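What a second arm will cost us

I said in the last post that I would write up the budget for next year once I had something to show. It is now November and the numbers are mostly settled, so this is the write-up. It is long and mostly about money.
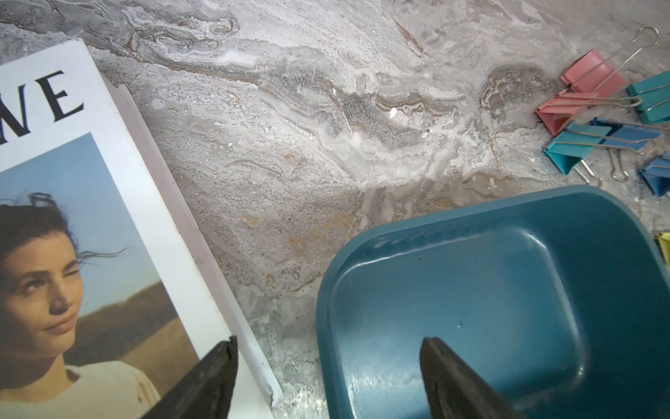
The question was whether to spend next year's money on a second arm or on making the first one better. I have gone back and forth since the summer. The workshop at Rururlow is small, the bench is used for other things in the evening, and whatever I buy has to fit into a corner with one double socket and a door that opens inwards.

What I do with the arm is tabletop sorting and tidying. Stationery, trays, magazines, the sort of thing that ends up on a desk or a kitchen worktop. It is dull work and I like it. Small flat things are hard to pick up, shiny things are hard to see, and a magazine bends when you take it by the edge. The equipment I need is the equipment that helps with those things, and I have tried to keep the list to that.

I asked two suppliers for quotes. Marras do a complete package, with arm, controller, stand and a year of support. Zatport sell the parts separately and leave you to put them together. I have bought from both before, in small amounts.

The Marras quote came to 1949 for the arm and controller before delivery. The stand was extra, which I had missed on the first reading, and so was the cable set. I don't mind paying for a stand but I do think it should be on the front page of the quote. When I wrote back to ask, they sent a revised version with everything on it, and that is the one I have been working from.

Zatport came out cheaper for the arm on its own. By the time I had added a power supply, a mounting plate and an emergency stop, the gap had closed a good deal. There is also the matter of my time. The first arm took me far longer to get going than I had planned, and I was not doing anything clever with it. I was mostly looking for the right screws.

I have set aside 500 for everything that is not the arm. Last time I set aside nothing for this and paid for it out of the housekeeping, bit by bit, and only found out the total when I went through the receipts. So this time it has its own line. It has to cover the following.

Spare fingertips. These wear on the inside face and should be treated as something you use up, like sandpaper. I will buy them with the arm and save on the postage.

A second wrist camera, kept in its box. If the camera goes, the arm is no use to me until a new one comes, and delivery was slow last time.

Cables, and more of them than seems sensible. The one that runs to the wrist gets bent all day long.

Better lamps. I have been using a desk lamp and the window. Glare off a plastic tray or a polished surface gives me more trouble than anything wrong with the gripper, and a pair of diffused lamps is cheap next to the price of anything with a motor in it.

Things to pick up. I spend very little on this. Binder clips, plastic trays, old magazines, whatever is in the drawer. Clips are good value because the handles flop about and no two sit the same way. I would advise anyone starting out to spend nothing at all here and use what they have. I did once buy a set of proper test objects from a catalogue and they are still in the bag.

That leaves the software, which I had not budgeted for either. Baratmont is the logging package I have been using on the free plan. The free plan lets you keep 23 sessions and then starts to delete the oldest, and I found this out the usual way. The paid plan is charged by the month. I have put it in for the whole year, but I will see how I feel in the spring. There is a fair argument for a large hard drive and a bit of discipline with folder names.

I also looked at leasing. Marras will do it, with a minimum term of two years, and the monthly figure looks gentle until you multiply it out. For a firm with proper accounts it may well make sense. For me it meant paying a good deal more for something I would have to give back, so I stopped there.

Second-hand was the other option. I went to see one arm that had come out of a teaching lab. It moved well enough but there was play in the wrist, and the seller could not say how many hours it had done. Wrist play matters a lot when the job is getting two fingers either side of something thin. I left it. I would still buy second-hand if I could bring my own tray and clips and spend a morning with it before paying.

One more point on space, as I was asked about it under the last post. Two arms don't need twice the room, but they do need the bench to be fixed down, and mine isn't. I have measured up for brackets. The cost is small and I have put it under the 500 along with the lamps. The socket is a bigger job. I don't want to run two controllers, two lamps and a computer off one extension lead, so there will be an electrician's bill at some point, and I don't have a figure for that yet.

So the decision, as it stands, is to buy the Marras package with the stand, hold the second camera back until the new year, and keep the old arm running on the lighter jobs. The lamps come first. They can be ordered this month and they will help the arm I already have, whatever happens with the other one.

If the order slips I will carry the money over. I was tempted to put it into a better gripper in the meantime – there is a nice one with longer fingers – but it would not fit the new wrist without an adaptor, and the adaptor costs nearly as much as a set of lamps.

I will post the final figures when the invoices are in, with delivery included this time. If you have had an electrician fit extra sockets in an outbuilding recently, please leave a comment with what you paid.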